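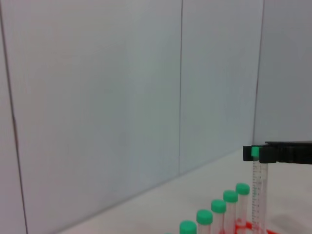

Yulan Gu thinks we should give up on the green caps altogether and go back to one color per person, the way it was before the move, when you could tell from across the room whose tubes you were about to knock over. I wrote that down first so I wouldn't forget it, and I do have some sympathy. But we have a big box of green ones and I'd like to get through it before anybody orders more.

Bench notes, November, started a little after 2 p.m.

The job today was the rack on the white table, and getting the tubes to sit in it in a way we can all live with. I've been fussing over this longer than it deserves, I know. The orange-red racks stack, one on top of the other, and I've come to like them that way. A single rack feels light to me and wants to slide when you pull a tube out in a hurry. Two together have a bit of weight to them. What I haven't managed is to get the top one to line up squarely with the one below, and I've tried turning it both ways. Adi says it's a Vultby on top of a Bondeser and they were never meant to be friends. I looked for a name on the underside last week and couldn't find one, so he may be pulling my leg.

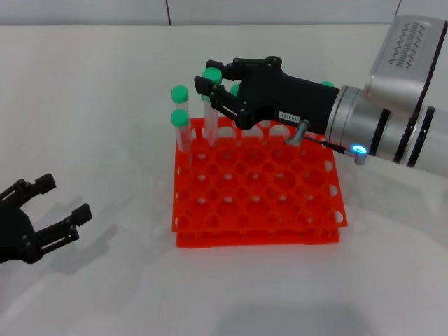
Anyway, I'm keeping the tubes to the back rows for now and leaving the front open. It gives you somewhere to rest your hand, and if you need to park a tube for a minute you don't have to reach over the others to do it. The rule I'd like us to try (please argue with me if you hate it!) is that the back left corner gets filled first and we work to the right from there. Lift by the cap, straight up, until the bottom is well clear of the holes. I cracked one in the spring by tipping it too early and I still feel bad about it.

Caps: finger tight and then a tiny bit more. The ridges give you plenty of grip, even with gloves on. Adi Rondonuwu has been cranking his down so hard that I had to borrow the rubber jar opener from the break room, and I'd like to return it someday.
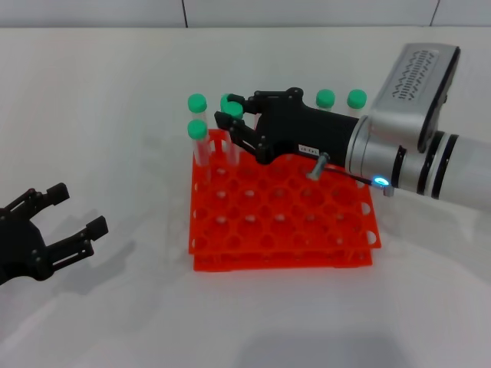 Labels are the other thing. The printed marks on the sides are fine for volume but they leave you very little room to write, so I'm going to try a strip of the Liem tape on the side away from the numbers, high up, just under the cap. Pencil smears on it. The thin marker from the Vangate drawer seemed to hold when I rubbed it with my thumb, though I haven't tried it with alcohol yet.

To do: ask Yulan how many tubes she wants set aside (she said 40, then 12). Try the tape overnight in the fridge. Find the lid for the cap box.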